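Suche Suchbegriff eingeben Los

Start Ort & Leute Schule Vereine Termine Archiv

Wallau: Roboter-AG räumt auf -- in ihrem eigenen Tempo

4. Mai

Wer einen Jugendlichen kennt, der sein Zimmer aufräumen soll, ahnt, worauf die Roboter-AG der Semeck-Schule in Wallau hinauswill. Seit Beginn des Halbjahres bringen acht Schülerinnen und Schüler einer Anlage mit zwei Roboterarmen bei, bunte Kleinteile vom Tisch in einen Weidenkorb zu legen. Im Juni treten sie damit beim Ongart-Pokal an, dem regionalen Wettbewerb für Schulteams. Bis dahin muss die Sache auch klappen, wenn jemand zuschaut, und daran wird gearbeitet.

Die Aufgabe klingt nach Kindergarten. Ein Ball, ein paar Klötze, ein Korb. Die Ausschreibung umfasst trotzdem mehrere Seiten und regelt unter anderem, dass ein Gegenstand erst dann als eingeräumt gilt, wenn er von allein liegen bleibt und der Greifer ihn nicht mehr berührt. Über diesen Absatz wurde in der AG länger diskutiert als über manche Klassenarbeit. Gewertet werden 64 Durchgänge, verteilt auf einen Wettbewerbstag, und wer in die Endrunde will, muss 70 Prozent davon ohne Eingriff von Hand schaffen. Das Nachschieben mit dem Zeigefinger, eine in Wallau bis vor Kurzem durchaus gepflegte Technik, ist ausdrücklich untersagt.

Geleitet wird die AG von Réjean Gauthier, der an der Schule Physik und Französisch unterrichtet und beides mit derselben Geduld. «Beim ersten Versuch hat der Arm den Korb genommen und den Ball liegen lassen», erzählt er. «Das war immerhin konsequent.» Inzwischen sei man deutlich weiter, auch wenn der Ball weiterhin als schwieriger Charakter gelte. Klötze haben Kanten und bleiben, wo man sie hinlegt. Ein Ball hat eigene Pläne.

Programmiert wird dabei weniger, als man denkt. Die Jugendlichen führen dem System die Bewegung vor, immer wieder, mit leicht veränderten Positionen, und aus den Aufzeichnungen lernt es, was gemeint war. 70 solcher Vorführungen hat sich die Gruppe pro Gegenstand vorgenommen. Wer an der Reihe ist, steht auf einem Plan an der Tür, der nach übereinstimmender Auskunft der Beteiligten häufiger umgeschrieben wurde als die Software. Beliebt sind die Schichten nach der sechsten Stunde nicht. Es gibt allerdings Kekse, und die haben sich als tragfähiges Anreizsystem erwiesen.

Die Software selbst heißt Dendiver, stammt von einem früheren Jahrgang und ist in Teilen so kommentiert, wie Oberstufenschüler um Mitternacht eben kommentieren. An einer Stelle steht «nicht anfassen, geht sonst kaputt», ohne Angabe, was. Die heutige AG hat sich daran gehalten. Eine vollständige Überarbeitung ist für nach dem Wettbewerb geplant, wie schon im vergangenen Jahr.

Die größte Debatte des Halbjahres galt dem Korb. Ursprünglich war eine glatte Kunststoffkiste vorgesehen, wie sie die meisten Teams verwenden. Dann fiel einem Mitglied auf, dass die Ausschreibung für «haushaltsübliche Behälter» Zusatzpunkte vergibt, und seither wird geflochten gearbeitet. Das sieht freundlich aus und hat den Nachteil, dass der Rand etwas übersteht. Einige Durchgänge endeten an genau diesem Rand. Gauthier nennt das eine «lehrreiche Phase», die Zehntklässler haben dafür ein kürzeres Wort, das in der AG-Chronik nicht festgehalten wird.

Auch die Frage der Reihenfolge ist noch offen. Ein Teil der Gruppe möchte den Ball zuerst einräumen, solange im Korb Platz ist. Der andere Teil will ihn zuletzt, damit die Klötze ihn vom Rollen abhalten. Beide Seiten haben Zahlen vorgelegt, beide Seiten halten die Zahlen der anderen für nicht aussagekräftig. Man darf also sagen, dass die Jugendlichen neben Robotik auch den wissenschaftlichen Betrieb kennenlernen. Eine Abstimmung ging unentschieden aus, was bei acht Mitgliedern absehbar war, aber offenbar niemand bedacht hatte.

Wer sich selbst ein Bild machen möchte: Vor dem Wettbewerb gibt es eine öffentliche Probe im Physikraum, der Eintritt ist frei, Kuchen wird verkauft. Der Erlös fließt in die Fahrtkosten und in neue Greiferpolster, die schneller verschleißen als gedacht. Gebeten wird darum, während der Durchgänge nicht an den Tisch zu stoßen. Jüngere Geschwister sind willkommen und werden auf diesen Punkt gesondert hingewiesen.

Den genauen Termin gibt die Schule per Aushang bekannt. Für das kommende Schuljahr nimmt die AG neue Mitglieder ab Klasse acht auf, Vorkenntnisse sind nicht nötig. Anmelden kann man sich im Sekretariat oder bei Gauthier direkt, am besten in der großen Pause und am allerbesten mit Keksen.

8 Kommentare 64 Mal geteilt
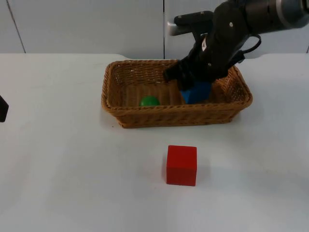 Bliebe noch die Frage, ob die AG-Mitglieder zu Hause inzwischen ordentlicher geworden sind. Gauthier hat bei den Eltern nachgehört und möchte die Ergebnisse vorerst nicht veröffentlichen -- die Datenlage sei zwar eindeutig, aber man wolle vor dem Wettbewerb keine Unruhe ins Team bringen.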